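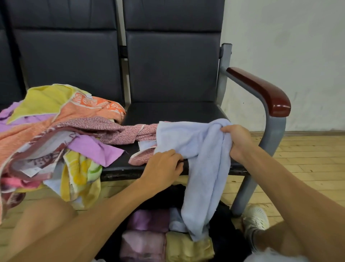
Enda Cullinane wrote in to ask whether the Drakar folding cell can be bought without the conveyor, and whether a small laundry with one busy shift should even be looking at it yet. Good questions, both of them! The short answers are yes and maybe. The longer ones take up most of this page.

Equipment > Laundry & Linen > Folding Cells > Drakar

Drakar towel folding cell

We have spent a lot of time with this machine and we like it very much. It takes a towel from a mixed heap, finds two corners, spreads the towel out, folds it to the pattern you've picked and sets it on a stack. The bit we still love watching is the corner search – it lifts, turns the cloth a little, looks again and goes. Small hand towels and full bath sheets can go in together, in any mix of colors and prints.

What you get in the base package

The arm pair, the folding table, the overhead lights and the control cabinet all ship on one steel base. You also get the fold editor (Golline, which runs on any office computer), a set of spare finger pads and two days of setup with our people on your floor. The conveyor is extra. So is the bagging station, and that one deserves a bit more thought before you add it to the order.

Folding and packing are two different jobs

Most buyers come to us thinking about the fold. Then they time their own people and find that a good part of the shift goes into everything on either side of it: pulling one towel out from under five others, shaking it open, squaring the edges, getting the finished piece into a bag so it stays flat. A soft bag is the hard case. Its sides flop, the opening moves, and each towel has to go in next to the last one without dragging it up again.
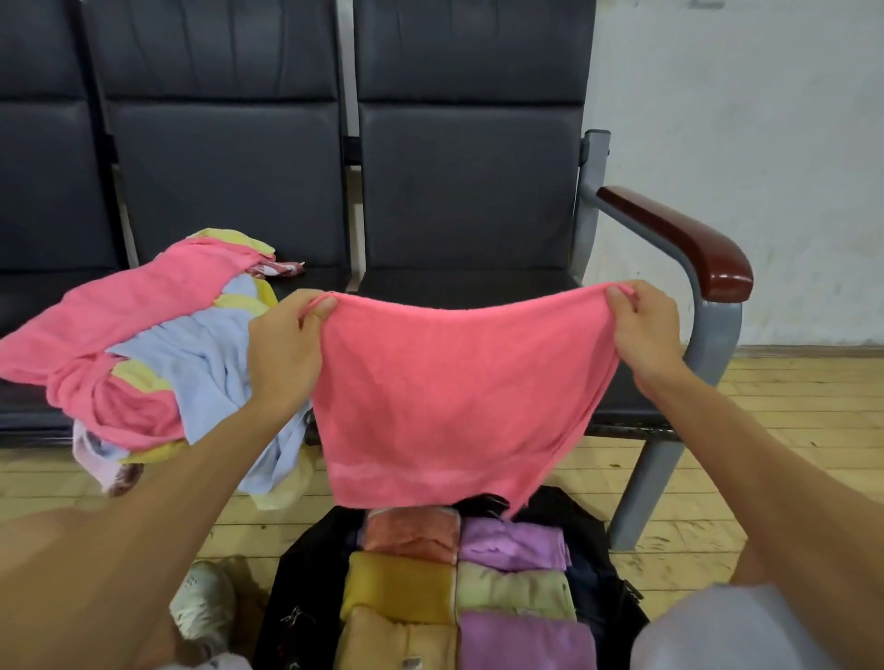 So when you plan the budget, write the two jobs on separate lines. The base cell handles the first. For the second you need the Huaranga bagging station, which has a rigid frame that holds the bag mouth open while the stack goes down into it. It works wonderfully with square-bottomed bags and is slower with duffel shapes. If your customers send their own bags, keep that step by hand for the first year and see how you feel about it in December, when you know your real volumes.

Numbers to plan with

Rated output, base cell: 100 towels an hour, mixed sizes
Largest towel: 1,000 x 900 mm on the standard table
Saved fold patterns: 6, more with the extended editor
Power: single phase, ordinary wall supply
Lead time: quoted with each order

Please do not plan on the rated output for every hour of the day. Very thick bath sheets slow it down, and so do towels with long fringes. Send us a sack of your own stock and we'll run it and give you the times, good or bad. We really enjoy these trials, so don't feel you're putting us to any trouble.

Costs people forget

Finger pads wear out. Lint gets into the table rollers and somebody has to brush them at the end of the shift. You'll want clear floor on three sides, plus a spot for the cart. The Plusto service plan covers the pads and one visit a year – worth having if you don't keep a mechanic on staff. And leave some paid hours for the person who learns the fold editor. It's easy and rather fun, but it does take an afternoon or two before the patterns come out the way you like them.

Leasing is available on the base cell and on the bagging station, together or apart.

Filed under: Towel & Linen Handling, Robotic Cells, Buying Guides

Contact sales | Service and parts | © Drakar Equipment | Back to top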